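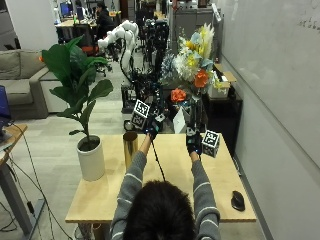
Reda Nasr asks whether the Lirkar bookmarks were ever sold as a full set, or if you had to get them one at a time from a bookstore counter.

One at a time. Clenari printed 60 of them, each with a scene from a different novel on the front and a short plot summary on the back. Stores got them in mixed bundles and gave one away with each paperback.

I have 54. I started when I found one inside a used copy of a sea novel and wanted to know what the "No. 17" in the corner meant.

The six I still need are 8, 22, 23, 41, 59 and 60. The last two are hard for everybody. The end of the series went to fewer stores, and people had stopped saving them by then.

There is a checklist card too. It has no number, so some collectors count it and some don't. I don't. Mine has pencil marks next to the first dozen titles and then nothing.

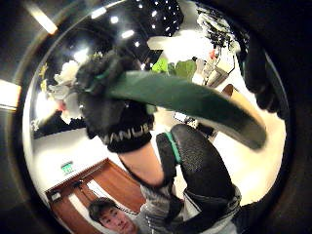

The other thing to know is that there are two printings. The first has a cream back and a thin brown rule around the text. The second has a white back and no rule. The fronts are the same as far as I can tell.

Most of mine are second printing. I used to keep the two apart, but I gave up and now file everything by number, with doubles behind.

Number 31 has a mistake on it. The summary gives the wrong sister the inheritance. Both printings have it, so either they never caught it or they decided it wasn't worth fixing.

Condition is a bigger problem than with regular cards. They were meant to be used. Expect a crease across the middle, a soft top edge, and sometimes a coffee ring. I don't mind a crease if the number can be read.

A lot of them were punched for a ribbon at home. I pass on those unless it's a number I need.
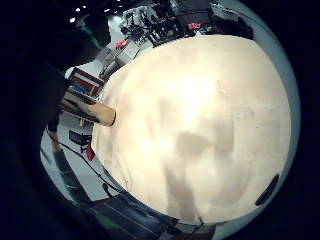 Ilham Abdel Rahman: My mother's copy of No. 22 has a store stamp on the back, "Bouzid Books," in purple ink. Does a stamp hurt the price?

It does for some buyers. I'd rather have the stamp. It tells you where the thing was handed out, and there is no list of stores that I know of. I've seen four different stamps so far and Bouzid is new to me. If your mother ever wants to trade it, I have two of No. 12 and a very clean 35.

On price, since a few people have written to me about it: common numbers go for a dollar or two. I paid $5 for No. 44 last June and thought that was plenty. Somebody had a full set listed for $400 with the box. I watched it for a week and didn't buy it. 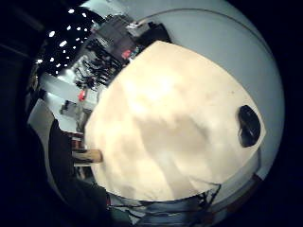 The box is a separate story. It was sold by mail, from a coupon in the back of Clenari's catalog, and it was made by Grorkov, who also did their slipcases. It holds the set standing up, a little too tightly. The lids split at the corners.

I keep mine in a plain index card box with tabs. They're narrower than index cards, so I put a strip of folded cardboard down one side to stop them from sliding.

If you read the novels too, the art for No. 19 gives away the ending. Read the book first.

I'll post scans of the backs of 1 through 10 tonight, both printings where I have them. If you have any of the missing numbers, or a stamp from a store other than Bouzid, send me a message — even a bad phone picture is fine.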